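Filed under: Bookish Things, Reading Groups, Lists I Made Instead of Reading
4 min read

Every December I go through the little free library outside our place in Tillmont with a checklist, before the weather gets properly miserable and the paperbacks start to swell. A few of you asked for the list after last year's post, so I've typed it up with my comments. Ticks are passes, crosses are jobs for me.

1. Door closes and stays closed: ✓
The new magnetic catch is brilliant. The old hook let the door bang in the wind and I could hear it from bed.

2. Hinges and screws: ✗
Bottom hinge has one screw missing and one that just spins. I'll plug the hole with a matchstick and glue, same as I did with the top one.

3. Glass or acrylic, no sharp edges: ✓
Small scratch, low down, about where a toddler would hold a key. Fine.

4. Post solid in the ground: ✓
I leaned on it with my whole weight (considerable, after the Larel bakery opened) and it didn't budge.

5. Roof and seams: ✗
Damp patch at the back left corner, right behind the poetry. Sorry, poets! Needs a bead of silicone on a dry day. 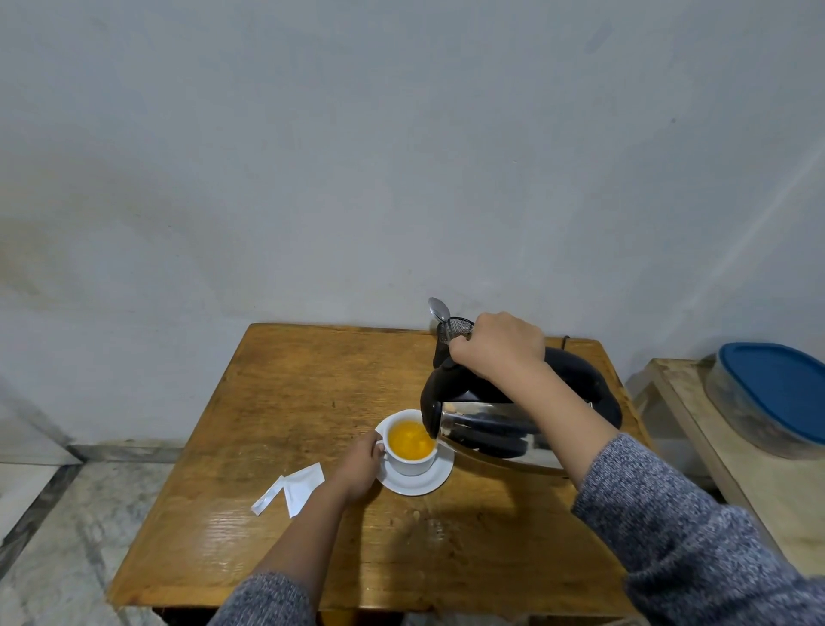 A cup, filled nearly to the brim.

6. Shelf load: ✓, just
The top shelf is rated for 16 kilos and somebody had donated the complete Fernudent saga in hardcover, all at once. I've moved those to the bottom. If you haven't tried them, start with the second one, it's the one with the lighthouse, and you can go back for the first when you're hooked.

7. Mould, silverfish, anything with legs: ✗
Two books had to go in the recycling. One was a Yazdani Press translation I'd been meaning to borrow myself, 567 pages, and the last 56 were stuck together in a solid lump. I'll never know who inherited the vineyard (no spoilers in the comments, please, I've ordered another copy).

8. Footpath clear, nothing to trip on: ✓
Swept the leaves and cut back the lavender. Prams and wheelchairs can get right up to the door again.

9. Kids' books at kid height: ✓
They'd crept up to the top shelf again. Back down they went.

10. Guest book and pencil: ✗
Pencil gone. Guest book is full, and according to my tally we've now passed 2,000 books borrowed, which made me a bit teary on the footpath.

So that's four crosses. The hinge and the pencil I can sort tomorrow morning, and the roof has to wait for sun. If anyone has half a tube of outdoor silicone going spare, leave it on the porch and take a novel.

23 comments
Share this post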